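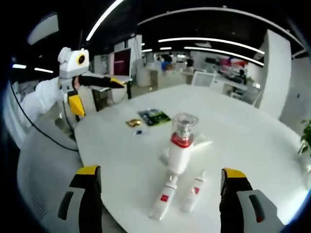

Round table station, blender-like appliance and tubes, humanoid at left

Forum: Bench and Mobile Manipulation > Faults and Safety
Thread: Right arm stays extended after protective stop

greltia_bench
Posted November 2021

Looking for ideas on a fault that has come up 4 times in 670 logged cycles. The task is tabletop pick and place with small household goods. The arm reaches out over the table, a protective stop trips, and the controller reports "arm parked, torque off". The arm is not parked. It is straight out at shoulder height with the brakes holding, and the status light shows idle.

The first time, I took the idle light at face value and walked in to reset the tubes. When I acknowledged the fault on the monitor, the arm swept back to home at full jog speed. It missed me by a hand's width. No injury, no damage.

Controller is a Vallel, firmware from June. Joint encoders check out against a manual measurement. Supply voltage does not dip at the time of the trip.

torquelimit
Two separate problems. The false "parked" message is a bug. The fast return is configuration. Look for a parameter called resume behavior or similar. If it is set to "home on acknowledge", the arm did what it was told.

greltia_bench
It was set to home on acknowledge. Changed to hold. I still want to know why it thinks it is parked.

m_keller_wiring
Which joint trips? If it is the shoulder, check the cable where it loops down toward the base. We had a broken shield there that only showed up at full reach. The position packets dropped out and the controller kept the last good state, which was home.

greltia_bench
Shoulder, all 4 times. Cable looks fine from the outside.

m_keller_wiring
Ours looked fine too. Put a meter on it and flex it by hand with the arm unpowered and supported.

oldplc
I don't agree that this is a cable question. Somebody entered the reach of an arm that had power available and a pending motion. A status light is not a safety device and neither is a message on a screen. Lock out, then reach in. A perfect cable does not change that.

torquelimit
Nobody is arguing against lockout. He asked about the state error.

oldplc
And he should get an answer to it. It is still second on the list. Is the table area guarded at all? Looks open on the office side from the picture.

greltia_bench
There is no fence. We rely on reduced speed and a floor scanner on the approach side. The scanner was muted for the reset, and the reduced speed limit does not apply to the homing move -- I found that out afterward.

samuel_rig
That last part is the real finding. On the Comier software the homing move has its own speed entry, and the default is high. Check yours under recovery motions, not under general limits. I would also unmute the scanner and use a hand pendant for resets.

oldplc
Agree with samuel_rig on the speed entry. Disagree on the pendant as a substitute for isolation.

greltia_bench
Update. Metered the shoulder cable. The encoder pair goes open when the arm is within 12 degrees of full extension, and closes again on the way back. Vallel support says the controller should flag stale position data and that ours does not. They have opened a ticket. Replacement cable fitted with a larger bend radius.

Homing speed is now capped, scanner muting is removed, and nobody goes to the table until the main disconnect is off and tagged. Running again with no objects on the table until I have over 2,000 cycles.

m_keller_wiring
Keep the old cable. They will ask for it.

torquelimit
Please post the ticket result. I have two of the same controllers and have just set both to hold.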